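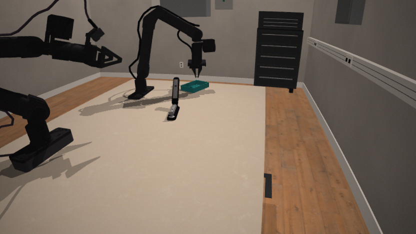 Chapter 7
Mealtimes, Fussy Eaters and the Family Table

Draft text, 5/24/19. Questions to Mercedes Guzmán.

Before you start: read the Chapter 6 summary on routines. You'll want the word "anchor" again (a thing that happens at the same point every day, whatever else goes wrong).

What this chapter covers
Why small children refuse food they ate last week. Who decides what. Snacks. Eating with grandparents. Packed lunches are in Chapter 8, not here.

7.1 A Tuesday-ish sort of problem

Start with a case. Family in Grelton, two parents, three children, youngest just turned two. Mum's diary, kept for her parenting group:

"Made the pasta. Same pasta. Same bowl. He looked at it as if I'd handed him a shoe. Ate the crust off his sister's toast and got down."

Most readers with children will know this one. Most readers without will by the end of placement. Note what she wrote down and what she left out. No mention of the biscuit at half past four. No mention of how long he sat. Both matter and we come back to both in 7.3.

Refusing food at around two is ordinary. Appetite drops off after the first birthday as growth slows. Wariness of new foods goes up at much the same time. Put the two together and a child who ate anything at ten months may want four things at twenty-six. Parents often read this as their own failing. Your first job in a home visit is usually to listen to that, before any advice at all.

7.2 The Brikcombe diaries

Dorottya Szabó and Yaw Essien asked parents in Brikcombe to keep meal diaries through July. 90 families finished. Between them they logged 723 evening meals, and at 427 of those at least one child left the main part of the food untouched. More than half, then. Worth saying out loud to a worn-out parent.

What the parents did next varied a lot. Some made a second meal. Some bargained (two more bites, then yoghurt). Some took the plate away and said nothing. The diaries can't tell us which worked best, the families were too different and nobody followed them up. But the second-meal parents wrote the longest entries and the crossest ones.
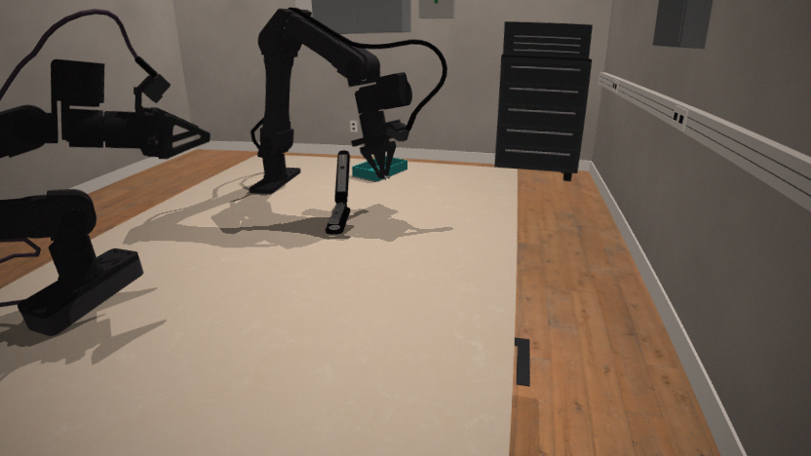 Fig. 7.1 Two arms at the table.

Shufen Meng's way of putting it, which we use for the rest of the chapter: the grown-up picks what, when and where. The child picks how much, and whether. Sounds simple. Very hard to do at ten to six with a baby on one hip.

7.3 Things to ask about first

Drinks. Milk close to a meal fills a small stomach.
Snacks, and the time of them. Ask for yesterday, not "usually".
Length of the meal. Twenty minutes is plenty for a two year old.
Who else is eating. Children left to eat alone tend to eat less and wander more.
Telly on or off. Ask without making a face.

Leave weight till last unless the parent brings it up. If a child is losing weight, coughing or choking at meals, or is down to a very short list of foods, stop here and refer on. See the box on page 1000 of the combined edition for who to ring.

7.4 Grandparents

Walter Bedoya looked after his grandson four days a week and cleared the boy's plate by spoon, walking behind him round the kitchen. His daughter hated it. He'd been brought up not to waste food and said so, firmly. Niether of them was wrong about what they cared about. Keep this pair in mind, they come back in the excercise at the end of 7.5.

Key words for this section: grazing, pressure to eat, food wariness, shared meal

Try it
Write down your own family's rules about food when you were seven. Spoken ones and unspoken ones. Swap with a partner. Ten minutes, no more.

7.5 Going slowly with new foods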